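Can a two-finger gripper wipe down a plain table yet, or is that still a job for a person?
Posted in Home and Shop Automation — 5 replies, 803 views
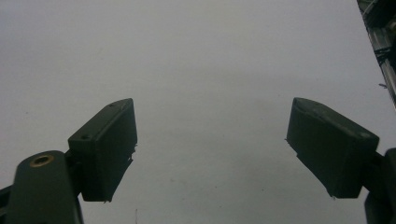 I run a small bookbinding shop and want one chore taken off my list: wiping the work surfaces at closing. The cloth would be left in the same place every night, and the tables are cleared before I leave. I have read a good deal on arms with parallel grippers and I can't find a straight answer. Product pages show a cloth moving back and forth, but they don't say whether the surface got clean or who folded the cloth first.

My tables are light gray and fairly smooth. What I need to know:

Can a gripper with rigid fingers pick up a thin cloth from a flat surface?
Does the arm need force sensing, or is a fixed height good enough?
How does it know where the dirt is?

Budget is modest. I can do basic wiring and can follow a setup guide.

Štěpánka Dvořáček

Igor Halás
Accepted reply

Wiping is possible. Picking up the cloth is the part that fails.

A thin cloth lying flat gives rigid fingers nothing to close on. They either slide over it or press into the table. Bunch the cloth so that it stands up a little, or skip the pickup and clamp a sponge block in the fingers before the run starts. I use the sponge. In my last test I ran 176 passes on a bench top with the block clamped by hand, and it slipped out on five of them, always at the turn at the end of a stroke. A block with a groove cut into each side would probably fix that. I haven't made one.

Fixed height works only if the table is flat and the arm is bolted to it. Mine is on a separate stand, and the contact pressure changes from one end of the stroke to the other. A foam layer behind the sponge absorbs some of the error. Force sensing is better, but it will cost more than the rest of your setup.

As for finding dirt, don't try. Cover the whole area in overlapping strokes. Small specks on a gray top are hard to separate from shading, especially in dim light, and dried glue can be nearly the same color as the table. A camera check afterward is useful for flagging a spot for you to scrape by hand.

A person does my bench in a minute or two. The arm takes far longer — acceptable if it runs after closing.

Lilik

just get a wider cloth and do it yourself, takes no time. my cousin bought an arm for the garage and it mostly sorts bolts

Hubáček

Agree with Igor on the sponge. Two additions.

Check your finger pads for burrs before you clamp anything soft. Rough edges on a pad will tear foam after a few nights. A file takes them off.

Wet wiping needs a rinse step, and I have not seen a cheap arm do that well. Wringing takes two grippers or a fixed press. For paper dust, a dry pad is enough. For glue, keep doing it by hand.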